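A near miss is still a fault report

2025-06-29

The incident log at the Moscombe packing hall has 468 entries for the past year. I read all of them in April, when I was asked to look at why the fingers on the hand-held grippers kept coming loose. Only 13 entries mention fingers. The people who use the grippers every shift told me it happened most weeks.

My opinion is that the log is wrong and the operators are right, and that the way we ask people to report faults is the cause.

The tools in question are simple. An operator holds the gripper, picks up an item, places it, and the motion is recorded so that an arm can be trained on it later. Each finger is a block held to its bracket by screws. If a screw backs out, the finger tilts by a degree or two. The operator feels this and corrects for it with the wrist without thinking much about it. The recording does not know that the wrist was correcting for anything. It stores the motion as a good pick.

One of those recordings ended up in the set used for the arm in the Grolmont cell. The arm had straight fingers, properly tightened, and it repeated a correction it did not need. It clipped the side of a bin, the bin slid off its stand, and it landed where a person had been standing a little earlier. The line was down for most of a shift.

The official finding was "bin not seated." A bin that is not seated will fall more easily, so I can't call that false. But it closed the case at the last thing that moved, and the first thing that moved was a screw.

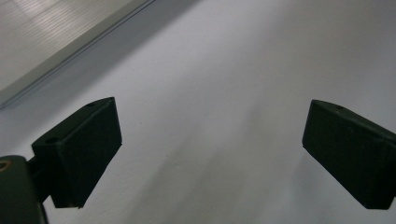 The two fingers of a hand-held gripper, open, with small round holes in the top faces.

I went back through the recordings after that. There were 1,588 in the batch, and 743 came from tools that had gone past their tightening interval. I am not saying all of those are bad. I am saying we had no means of telling which ones were, and we had trained on them anyway.

The usual answer to this is a better screw. Stetska, the contractor that maintains the tools, proposed thread lock and a second fastener on each finger. I have no objection. Fit them. But a finger can also wear, or crack, or get knocked against a table, and thread lock does nothing for that. The person holding the tool will notice first in every one of those cases, and right now that person has good reasons to keep quiet.

Look at what reporting costs. The form is two pages long. It asks for the injury type, and "none" is not on the list. The tool is taken away and the station sits idle until a replacement is signed out, which counts against the station's numbers for the day. Anyone who wants to hit target will tighten the screw with a coin and carry on. I would do the same, and I did when I worked on the Mészáros line.

So I would change three things before touching the hardware. Put a driver at every station and let operators use it. Put one button on the tool's screen that marks the last hour of recordings as doubtful, with no form attached. And stop charging the idle time to the station.

The objection I have heard is that people will press the button too often and good data will be thrown out. Some will be. Doubtful recordings can be reviewed and put back, though, and an hour of picking is cheap next to a bin on the floor – or on somebody's foot.

Management has agreed to the drivers. The button is with the software group. The idle time rule has not changed, and until it does I would not put much trust in the number of entries in that log.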